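The robotics club wants another year. Does it deserve one?

Members will have seen the request from the robotics club in the last mailing: the same room, the same Tuesday slot, and more money. I said I would go and look before we voted, and I have now been twice. What follows is my own view, and Zlatko Berisha, who runs the club, has read it and disagrees with a good part of it. He can have the same space next issue if he wants it.

First, the claims. The request says the club "teaches automation skills to young people from across the district." There are 11 names on the list. On my first visit six of them came, and on my second visit eight. The two who do most of the talking were already good at this before they joined, and one of them told me so without my asking. I would like to know what the quieter ones can do now that they couldn't do in June, and the request doesn't tell us.

Second, the project. The club has named it Hunura, and the plan is for two arms to work together on cloth: one holds, the other folds. It sounds easy until you watch someone try it. Cloth doesn't stay where you put it, and a gripper that can hold a block all day will let a corner of fabric slide straight out. The students understand this better than the people who wrote the request. One girl explained to me for a good ten minutes why she had thrown out her first approach, and I learned more from her than from four pages of application.

What I did not get was a straight answer on how often it works. I asked for a number. I was told it depends on the cloth, then that it depends on the light, then that the software had been changed that week. All of that may be true. But a club that enters contests ought to keep a log, and when I asked for the log I was shown a shared notebook with two weeks missing and a page of drawings of somebody's cat. 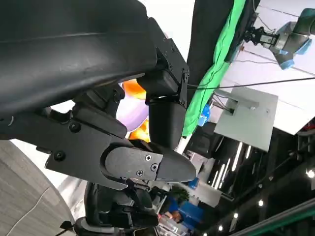

The money is where I have the most trouble. Last year's spending came to $3,046. Much of that went on replacement parts from Jokis, and the receipts are all there, so I have no complaint about honesty. My complaint is that the same small parts were ordered three separate times, with shipping paid on each order. Someone should sit down in September and work out what will break. Something always breaks. The new request has a line for "training materials (Woltora)" that turns out, when you ask, to mean a yearly subscription to a set of online lessons. Two students said they had opened them. The others get their answers from each other or from videos, and they seem to be doing fine that way.

Then there is the Grgić Cup, which takes up nearly a page of the request. The club placed 30th last time. I don't hold that against anybody, but the request calls it "a strong showing at a competitive event" and leaves the number out, and I had to look it up myself. If you want people to trust your figures, give them the bad ones too. Zlatko says the judging favors teams with paid coaches. Maybe so. That would be a reason to ask whether the Cup is worth the entry fee and a weekend on the road - a question the request never gets to.

Now the other side, which I owe them. The students stay late. They argue about real things, like whether to slow the whole motion down or just the last part of it, and they let each other finish. A boy who had said hardly a word all evening found a setting that the older ones had been fighting with, fixed it, and went back to his seat. I have sat through plenty of school programs with better brochures where I saw less going on.

So I will vote to keep the room and the slot. I will vote against the increase until there is a log, a parts list made in advance, and one plain paragraph on what each student has worked on. I don't think that is a lot to ask. Zlatko thinks the paragraph is paperwork for its own sake, and we left it there.

The vote is at the regular meeting. If you plan to speak, please visit the club first - they don't mind people watching, and the kids will answer nearly anything you ask them.

Posted Sunday, December 16, 2018

2 comments | 11 shares

Contact the newsletter | Copyright 2018, all rights reserved | Back to top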